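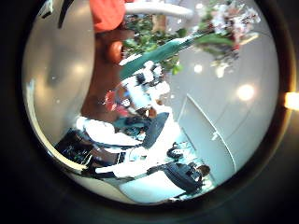
Right, so my half of the project was the software, which means perception, the grasp planner and a little logging tool I got far too fond of. Oduor Minja did the motion side and we met in the middle (mostly at night, mostly over a message queue that kept dropping things).

We called the planner Muli. It takes frames from the wrist camera, straightens out the fisheye bend and hands a target pose to Setska, our controller. Sounds easy! My first version threw away everything near the rim of the lens, so a target near the edge simply stopped existing and the planner got very calm about it.

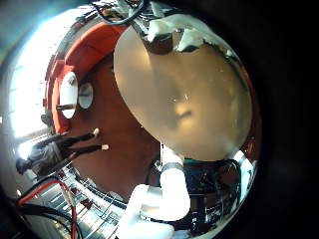
I fixed that with a proper lens model and a smaller crop, and then ran into timing. Frames were reaching Muli 168 ms after the arm pose they were paired with, so every target sat a bit behind where it ought to be. I now stamp both at the source and match them in a buffer of 16 frames. Oduor had suggested this in October and I'd like it on record that I was wrong for months.

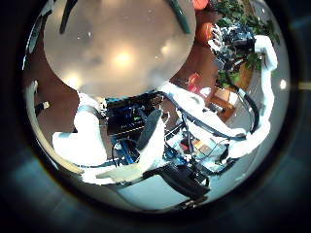 Wrist camera view with white arm segments and cables, before straightening.

The other headache was our own hardware turning up in the picture. Fingers very close to the lens look enormous, and Muli kept planning round them as if they were obstacles. I added a mask worked out from the joint angles, plus a margin I tuned by hand (sorry), and replayed 2000 saved frames through it to find the bad ones.
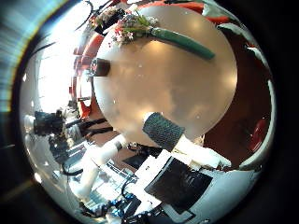 Mercy Magesa read the draft and asked why the mask didn't learn its own margin, as a hand-tuned one would need doing again each time a finger was changed. Fair point, and it's top of my list, just above tidying the replay tool so that Oduor can run it without ringing me first.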